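Home | Forums | Home & Garden | Log in

Small table by the couch: keep it clear or let it fill up?

skarken49
I read one more article claiming a clear table makes you calmer. I don't buy it. Mine is light blue with a rounded edge, it holds two books and a charging phone, and I sleep fine. Has anyone stuck to the "nothing stays overnight" rule past November?

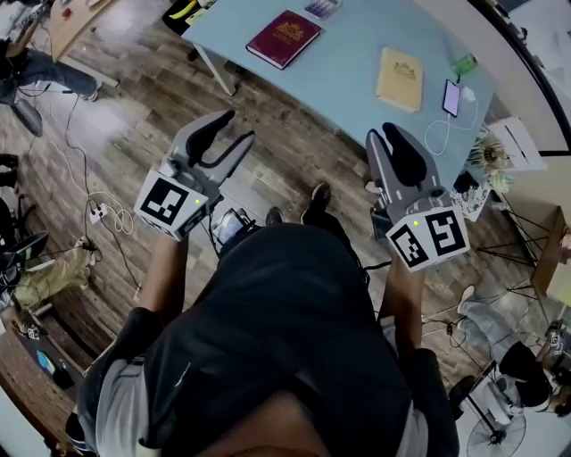
The books stay where I read them. If I shelve the red one I'll never finish it. The can I'll give you – that should go to the kitchen.

mirta_m
A drink can and a plugged-in phone on one little table? Books soak it up fast. I lost a cookbook that way.

birel202
An empty can can't spill, Mirta.

mirta_m
And how often do you check that it's empty?

Sombat T.
Rule worked for me for two weeks, then mail won. I'd fix the cord first. A loop across the top catches a sleeve and the phone goes with it.

skarken49
Cord, fine. I'm still not buying a tray – trays just get full too.

birel202
Same here. Mine has a tray under the tray.

229 views | 6 replies | Share

Related threads
Do book stands scratch a painted top?
Floor planks: brown or gray?
Where do you keep chargers?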